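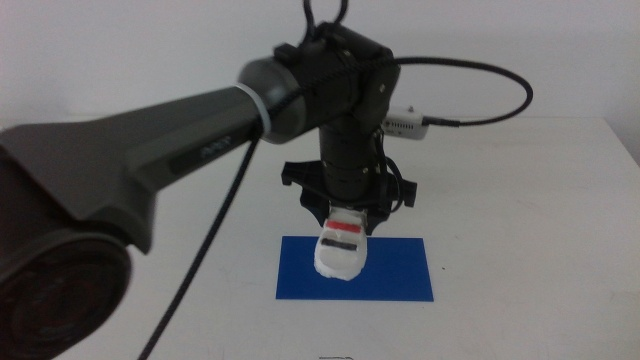

The Flelora is a plain white table with a matte top, and I've had mine since December. I paid 602 for it with delivery, more than I wanted to spend on a work table, but the two cheaper ones I tried both wobbled.

Assembly took 57 minutes on my own. The legs go on with the bolts supplied and the hex key in the bag is fine. One bolt hole was tight and needed a second go.

The top is smooth and doesn't throw glare back at you under a ceiling light. It does show smudges. Gray marks from hands and sleeves build up over a week or so, and a damp cloth takes most of them off — the rest need a drop of dish soap. I wouldn't use a scouring pad on it.

It's steady enough that I can lean on a corner and write. The edges are straight, so it sits well against a wall. I'd have liked a cable hole at the back. 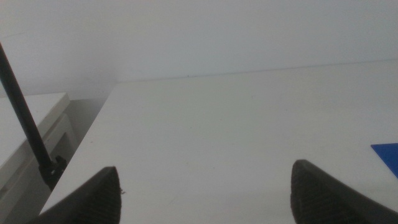
Does the white finish match other white furniture?

Close enough in most rooms, though a warmer white next to it will look slightly yellow in daylight.

I'd buy it again at this price, but not for a kitchen.

Filed under: Tables & Desks, Home Workspace

Comments

marar87
Mine came from Surkitz with a chip on one corner. They sent a new top in 26 days.

deskside
How heavy is the top? I have stairs.

plainoak
Same smudges here. Dish soap works.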